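Subject: Re: Built-in bed quotes - what did yours include?

On 1 February 2018 a list member wrote:
> We have two kids going into one small bedroom and want bunks
> built into the alcove. Kasprzak quoted us without drawings and
> Cundlow won't quote until we've paid for them. Is this normal?
> Also, how much headroom did people leave on the top bunk?

Perfectly normal, I'm afraid. We went through it last October and ended up with a folder of paper thicker than the mattresses.

Branetti charged us $495 for drawings, credited back if you went ahead. We didn't go ahead. The drawings are very handsome and show a child of no known proportions reading under a lamp we never asked for. Cavura did theirs free, on what may have been the back of somebody else's kitchen, and got the job. 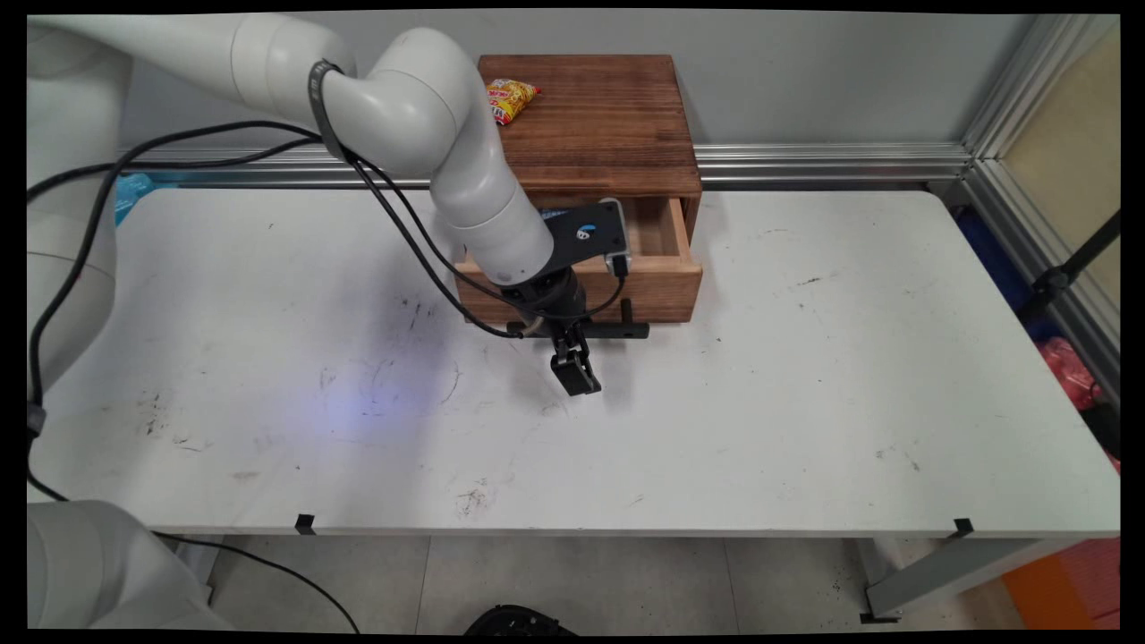 On headroom, we left 40 inches between the top mattress and the ceiling and I'd call that the bare minimum. The first plan had 30, fine for a child who intends to stay lying down until university. Measure from the top of the mattress you mean to buy. Ours was thicker than the one on the plan and the guardrail had to be redone, at our expense, naturally.

Check the width of the alcove at the floor and again up high. Ours was 51 inches at the bottom and noticeably less at the top - the house is old and has opinions. Cavura scribed a filler strip down one side and painted it the same grey as the wall.

Ask whether painting is in the price. It wasn't in ours. I now know a great deal about the colour grey.

The ladder I'd do differently, but that's another email.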